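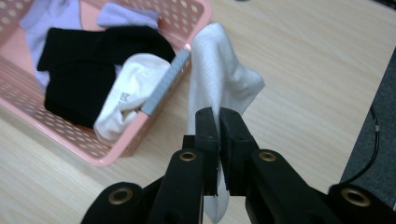
Laundry on the table

Deltholm Neighbors Forum > House & Home > Washing at home vs. the laundromat

maplestairs wrote:
OK, I need opinions. Our washer quit in August and we've been hauling everything to the Clorkham laundromat ever since. The repair guy wants 178 for the drain pump, plus labor, on a machine that came with the house and was never great. My husband says fix it. I say that money goes toward a new one. Meanwhile I'm folding on the dining table every single night and I've kind of gotten used to one big trip a week?? What would you all do?

Tue 3 November

pennyroyal_k wrote:
Fix it! A drain pump is not a big deal. I had mine done two winters ago and it's been fine ever since (knock on wood). New machines are all sensors and lids that lock on you when you've dropped a sock on the floor and just want to toss it in.

GusOnNijsStreet wrote:
Don't pay anybody for a drain pump. I got the part for 69 at the counter at Stollon and put it in myself on a Saturday. Tip the machine back, a few screws, two hoses, one plug. Have towels ready, more than you think. My kitchen floor has a spot that still isn't right.

pennyroyal_k wrote:
Gus, you say that about everything. You said that about my garage door and I ended up paying a guy to fix what I did to it.

GusOnNijsStreet wrote:
The garage door had a spring. I said leave the spring alone. It's in the thread.

tworivers wrote:
I'm going to be the odd one out and say stay with the laundromat. We've been doing it for years and I wouldn't go back. Four machines going at once, everything washed and dried before lunch, and I read my book. At home it was a load every day and it never ended, there was always something sitting in the washer going sour. The big front loaders at Clorkham take a king comforter too.

maplestairs wrote:
See, this is where I'm leaning! But then one of the kids needs the soccer uniform by tomorrow and I'm washing it in the tub.

jgeerts wrote:
Jasper Geerts here, I used to fix appliances for a living (retired now, so not selling anything). I'd ask how old it is before anything else. Look for the sticker inside the door or on the back. If the drum bearings are still quiet I'd do the pump. If it sounds like a plane taking off when it spins, save your money. Also pull the filter first and look in there. I couldn't tell you how many pumps I was called out for that had a hair tie or a coin in them.

maplestairs wrote:
Jasper, there's a filter???

jgeerts wrote:
On most front loaders, bottom right corner, little flap. Put a flat pan under it before you unscrew it. Go slow.

tworivers wrote:
I still think people don't add up what a home machine costs them. Water, power, soap, the machine itself. A decent new pair is over 900 now.

pennyroyal_k wrote:
And you don't add up the gas and the quarters, or your Saturday mornings. I'd go nuts in there. The TV is always on the same channel and somebody always takes your clothes out and piles them on top of the dryer.

tworivers wrote:
Go on Wednesday nights. It's dead.

GusOnNijsStreet wrote:
+1 on checking the filter. Should have said that myself. I found a bra wire in ours.

maplestairs wrote:
OK, found the flap. It's stuck, and the husband has gone to look for pliers. Will report back, probably tomorrow after work. Does anybody know if the change machine at Clorkham takes fives yet?

tworivers wrote:
Ones and tens only. Ask at the counter, she'll break a five for you.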